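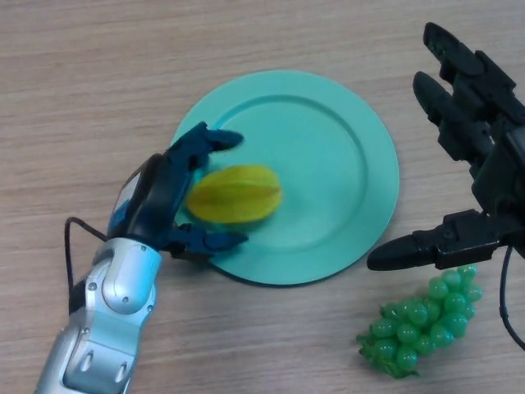 *The Cultwood rig's two hands at the table, with a yellow star fruit on a turquoise plate and green grapes beside it.*

**Cultwood** is a two-handed tabletop robot built by Melquiades Ibarra and Svenja Kröger in a shared workshop in Kurnesham. Its hands do not match: the left is dark blue, the right matte black and more angular.

The builders claim 1000 successful pick-and-place trials with toy fruit. No log has been released, and it is unclear whether dropped items were counted. A visitor from the Tondthorpe workshop reported in December that nearly 10 restarts were needed in one evening.

Kröger has described the design as suitable for kitchen use. Artificial fruit does not bruise, and no test with real produce is known.[2]

**See also:** Pasichnyk hand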